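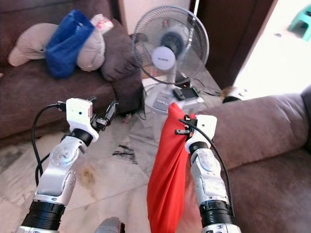

14/10/2026

Up before six again. Rain until lunch, so I left the beans alone and did the accounts for the allotment instead. Rent has gone up from 500 to 545 for the year, and the water is extra now. I paid it. I have had the plot since May and don't want to lose it over that.

Took the bus to Trevaskis for seed garlic. They were out of the hardneck kind. Bought 2 bags of the other and a roll of twine. 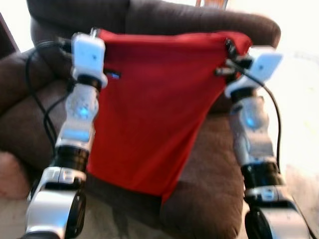 Walked home the long way past Kondlow to see if the mill pond was up. It was, nearly to the path. One heron, no ducks. My left boot leaks at the toe.

Soup for supper, too much pepper. Afterward I read more of the Jultden Growers' Quarterly, the back number with the piece on storing squash.
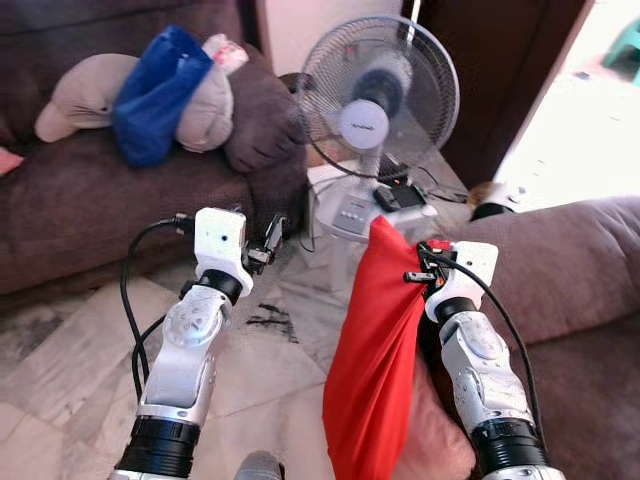
No. 32

The squash man says to keep them off stone floors and turn them every week. Mine have been on the pantry floor since they came in. I moved them up to the shelf before bed and threw one out.

Knee sore. Garlic goes in tomorrow if the ground drains.
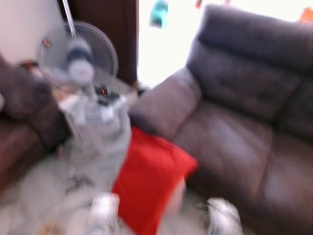 Red cushion by the sofa.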